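Quem somos

A Petetti faz e recupera caixas de chapa para peças. Caixas, tabuleiros, tinas com paredes inclinadas, o que for preciso para ter peças à mão na bancada. Começámos numa garagem com uma quinadeira em segunda mão, hoje somos 18 pessoas e temos oficina própria no armazém Kokham, portão 8, entrada pelas traseiras (a da frente é do vizinho, não toquem lá).

O que fazemos

Caixas novas por medida. Caixas usadas que compramos, endireitamos e voltamos a vender. Também aluguer, prazo mínimo 90 dias. Não fazemos plástico. Já nos perguntaram muitas vezes - continua a ser não.

A linha Selwood é a mais pedida: fundo mais estreito que a boca, paredes a descer para dentro, as peças escorregam para o meio e a mão chega lá. A linha Kotian é mais baixa, para gaveta ou prateleira. Medidas na tabela, a tabela está a ser actualizada, peçam por email que mandamos a que temos.

No ano passado saíram daqui 2.043 caixas, entre novas e recuperadas. Foi o melhor ano até agora e o armazém ficou pequeno, daí a obra que vão encontrar se cá vierem em Abril.

Como trabalhamos

Desenho primeiro, orçamento depois, chapa só quando o cliente diz que sim. Quem não tem desenho traz as peças e medimos cá. Uma caixa boa para parafusos é uma caixa má para barras compridas, e vice versa. As barras cruzam-se, encostam à parede, ficam umas por cima das outras, por isso pedimos sempre uma amostra do que vai lá dentro. 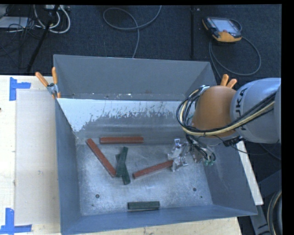

Acabamento: pintado ou chapa à vista. A chapa à vista risca, é assim mesmo, e nós não trocamos caixas por causa de riscos no fundo. Amolgadelas sim, nas novas, desde que avisem logo na entrega. Cantos rebarbados em todas, também nas recuperadas.

Visitas

Dia de porta aberta: sábado, 25 de Janeiro, só de manhã. Tragam calçado fechado. Fora isso é por marcaçao, de preferência á tarde que de manhã estamos a carregar.

Orçamentos, tabela, dúvidas - tudo pelo formulário de contacto.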